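Destination Marketing: Notes for Unit 4
Who pays for a tourism office, and what it is expected to do

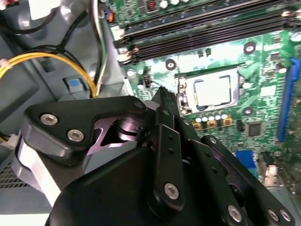 A destination marketing office usually gets its money from one of two places: a tax on hotel stays or a yearly grant from local government. The source matters because it shapes who the office answers to. Hotels want filled rooms in the slow season. A city council may care more about jobs, traffic and how residents feel about visitors.

Case: Pravley
Pravley is a lake town with 28 hotels and a short summer season. Its office was set up in 2000 and first spent most of its budget on print ads. Visitor numbers rose in summer, when the town was already full. February stayed quiet.

The office then hired the Olszewski agency, which moved the spending to short winter breaks and dropped the old slogan. Restaurants liked the change. Boat operators, who are closed in winter, did not, and asked for their share of the budget back.

Case: Zitoveck
Zitoveck has no hotel tax. Its office depends on a grant that is renewed every year, so plans rarely run longer than that. Compare this with Pravley when you read the Bander chapter on funding.

Terms to know
Shoulder season: the weeks just before and after the peak.
Source market: the place visitors come from.
Yield: what each visitor spends, as opposed to how many arrive.

For next class
Read Bander, chapter 6. Write one page on which Pravley businesses gained from the winter campaign and how the office could have measured it.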